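Home News Opinion Sports Classifieds Contact

Aldale should keep its night bus

The Aldale council will vote in February on whether to end the last Route 3 bus, the one that leaves Chamoun Street at 11:40 p.m. and gets to the Bandska estate a little after midnight. The case for ending it is that few people ride it. I think that is the wrong way to judge a late bus.

I have taken it home most weeks for years. The riders are kitchen staff, cleaners, hospital porters and students who stayed too long at the library. Many of them don't ride every night. They ride when a shift runs over or a lift falls through. A count taken on one Wednesday will miss most of them, and one Wednesday is what the council used.

The saving is put at $700 a week. That is real money, and I don't claim the town has plenty of it. But it should be set against what riders would pay instead. A cab from Chamoun Street to Bandska costs more than an hour's wages for a dishwasher, if one will come out at all.

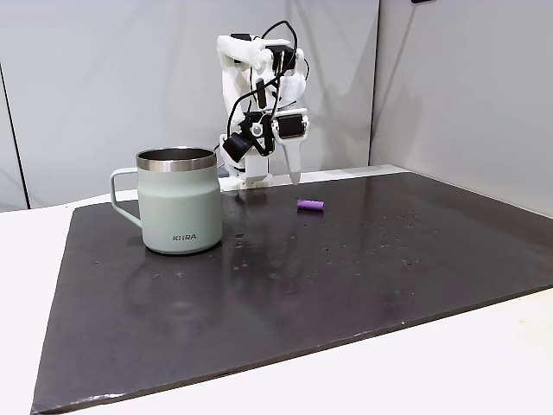
The council also says people can plan around an earlier bus. Some can. The Latetti bakery starts its night crew at midnight and employs people who live along the route. They can't choose to start at ten. If the bus goes, they will buy old cars they can't afford or look for other work, and the bakery will have a harder time hiring.

There is a cheaper option that has hardly been discussed. The last bus could skip the loop past the retail park, where every store is closed by nine. That would cut the trip short and get the driver back to the depot sooner. A smaller vehicle would help too.

The council meeting is open to the public and starts at 7 p.m. It ends well before the last bus leaves, so anyone on Route 3 can go and still get home.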